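Rig notebook, Erel cell
January, entry 26
Kept by: Irfan Latuheru

Purpose

Compare two ways of labelling contact phases in the two-arm tin task. So far we have cut each episode into phases by gripper width alone. Pritbridge reported that width misses the moment when a compliant finger touches something without closing any further, and our own logs from the Rivera runs show the same thing. The proposal is to label from the wrist view first, then check against the fixed view, and use width only to break ties.

Setup

Same cell as the last entry. Both arms on the front rail, mount plates not moved. Patterned cloth left on the table and the striped paper left on the walls, as in the training set. I had considered going back to a plain surface for this comparison but that would change two things at once. The blue tin is the only object class used today. Controller settings unchanged from the Grirkia branch.

Wrist streams and the fixed stream are recorded on separate clocks. I line them up from the first commanded motion in each episode. This is good enough for phase labels. It is not good enough for velocity estimates, so please do not use these logs for that.

Method

1. Replay the episode from the wrist stream with the fixed view hidden. Mark approach, touch, hold, release. Where the tin covers too much of the view to decide, mark "unsure" and carry on.

2. Replay from the fixed view with the first set of marks hidden. Same four labels. The tips get close to each other above the tin, so a tip that hides the other counts as "unsure" too.

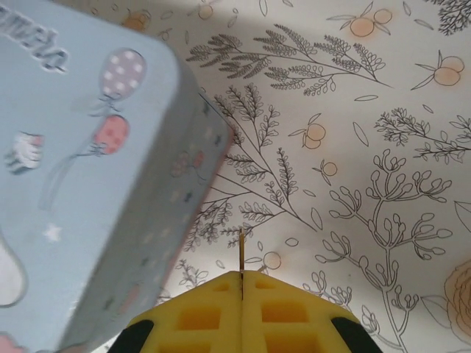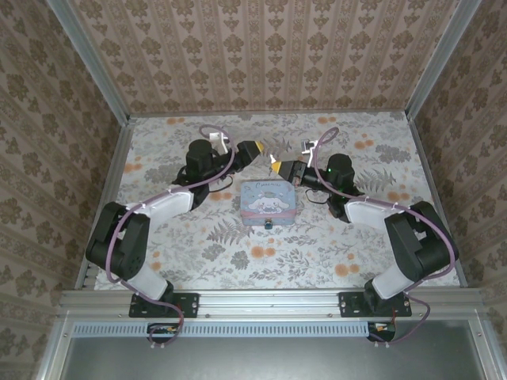 Tin in both views, wrist stream first and fixed camera second.

3. Merge. Where both views agree to within 6 frames, take the earlier mark. Where they disagree by more, take the wrist mark for touch and the fixed mark for release. Where one is "unsure", take the other. Where both are, fall back to gripper width.

4. Retrain the phase classifier on the merged labels, all other settings as before, 3 seeds.

Result

116 episodes labelled. Merged labels put touch earlier than width labels in most of them, as expected. The shift is largest when the fingers come in at a slant — the foam gives before the motor sees any load, and the width trace stays flat through it.

The classifier trained on merged labels is steadier around touch on all seeds. Release is no better. I had hoped for some gain there, but the width signal was already clean at release, so there was little left to fix.

Hold is slightly worse on one seed. Looking through the errors, most are episodes where one arm steadies the tin while the other is idle. My labels are not consistent in these. In the early ones I marked the steadying arm as "hold", later as "touch". That is a labelling fault and the method should not be blamed for it.

Notes

The wrist view is poor when the tin is very close to the lens. The near side goes soft and the edge is hard to place against the finger. Printed detail on the lid helps for judging motion between frames, even when blurred.

Labelling from two views takes roughly twice as long as one. Worth it for touch, doubtful for the rest. A cheaper version would be to label touch only from the wrist and leave release to width.

To do

Fix the wording for "hold" in the label guide, then redo the steadying episodes.
Second labeller on a subset, with my marks hidden.
Try the cheaper version on the Rivera logs before recording anything new.
Put both streams on one clock.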